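Skuvness Forums
Search this forum... Advanced search
Posted in: Automation > Small Shop & Lab > Budgeting and Purchasing

Two-arm cell for soft materials, what have we left out of the budget?

ulises_e

Looking for a sanity check before our quote request goes out in October. We're putting together a purchase plan for a two-arm bench cell to handle soft, sticky stuff. The end use is portioning and shaping a putty product, small batches, lots of changeovers. Modelling dough is the stand-in for now as it's cheap and won't wreck anything.

The plan has 11 lines on it. The big ones are the arms, grippers, wrist cameras, a controller PC and the bench itself. After that it gets vague: mounts, cabling, spare fingers, work surfaces, training time. Finance want the vague lines firmed up or removed, and I'd like to firm them up.

Current working setup is a white table with a fabric backdrop behind it, a round stainless plate in the middle for the dough, one arm coming in from each side and a rod as the tool.

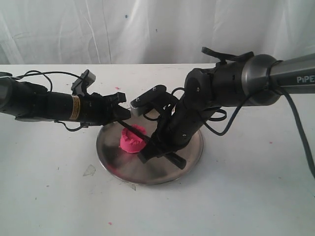

The two arms have to work very close together over the plate, so reach isn't what decides the spec for us. What matters more is how bulky the wrist is once you've added a camera and bracket. I had been pricing arms on payload and reach and I now think that was the wrong column to sort by. A slimmer wrist on a cheaper arm may suit us better than the mid-range one Mondton keep recommending.

Questions:
- What do you allow for spare gripper fingers in the first year?
- Is it worth paying for identical arms on both sides?
- Stainless or plastic for the work surface, if cameras are looking at it?

Ulises Echeverri

belay_bench

Identical arms, yes. One set of spares, one set of brackets, one manual. We bought two different ones to save money and ended up holding stock for both. Whatever we saved on the purchase went on the shelf in parts.

For fingers, allow 3 sets per gripper in year one if you're doing anything with tools. Less if it's pick and place only.

gravelroad

Disagree on identical arms. If one arm mostly steadies and the other does the work, you're paying for capability on the steadying side that you'll never use. Spec the working arm properly and buy the other one to suit. Spares are a minor cost next to that.

belay_bench

Fine if you know for certain which arm does what. With lots of changeovers I wouldn't bet on it. The jobs swap sides as soon as you change the layout.

fuad.admasu

Leaving the arms aside, your cleaning line is missing altogether. Soft material gets on everything. We were doing a similar trial with a filler compound and the time spent wiping down was bigger than the time spent programming by the second month. Put it in as labour hours, with its own line, or it will come out of somebody's day and finance will ask why output is low.

Also check the finger profile before you order extras. Flat-faced fingers are easy to wipe. Anything with a textured pad holds material and you'll be replacing pads more often than the supplier tells you.

ulises_e

Good point Fuad, cleaning wasn't in there at all. I'll add it as hours per week and work back from the trial log.

On identical arms I'm leaning towards belay_bench's view. We don't have fixed roles for each side and I can't see us having them in the first year.

Still stuck on the work surface. Stainless wipes down well and won't stain, and the purchasing people like it because the kitchen supplier down the road has it in stock. My worry is glare. The wrist camera gets bright streaks off the metal, and the black fingers show up in it as a dark patch as well. Colour is the easy part, pink against steel is hard to miss, and even a small crumb stands out. If the real product was grey I'd be a lot less comfortable.

So either I budget for diffused lighting over the bench and keep the steel, or I go to a matte tray and skip the lighting. The lighting quote I have is $1,000 fitted, and the trays would be a fraction of that, but they'd need replacing as they scratch up.

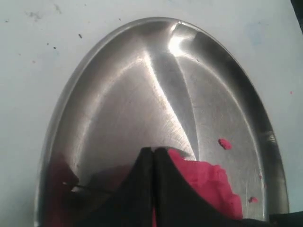

gravelroad reckons the lighting money should be spent regardless of what tray goes under it. Any shop with windows will have the light moving around all day, and a matte tray only fixes the reflections, it doesn't fix the shadows from two arms crossing over the top of each other. Get the lights, keep the steel, and turn the exposure down on the cameras.

belay_bench

Have to agree with gravelroad for once. But get a second quote, as that one sounds like it includes a fair bit of callout. Panel lights on a simple frame can be done by your own electrician.

tinshed_auto

I'd go the other way and try the matte tray first. You can order one this week and know the answer before the lighting even gets approved. We went matte on a Gorkura bench and never went back to the lighting question. Ours was rigid parts though, so take that how you like.

One thing I haven't seen in the thread is cables. Allow for a spare of every cable that runs along an arm, and proper clips for the wrist section. The lead time on ours was 6 weeks for something that cost less than lunch.

fuad.admasu

Seconding cables. Put them under consumables if your finance people will let you, otherwise every replacement is a fresh approval.

ulises_e

Thanks all. Changes so far: matching arms, 3 sets of fingers per gripper, cleaning hours on their own line, spare cables and clips under consumables. I'll order one matte tray out of petty cash and hold the lighting as an optional item on the quote so it can be switched on without going around again.

Does anyone have a view on the service contract? Mondton want it signed with the order and I'd sooner wait until the arms are out of warranty.

gravelroad

Wait. Ask them to hold the price in writing and see what they say.

Tags: dual arm, grippers, quotes, consumables, work surfaces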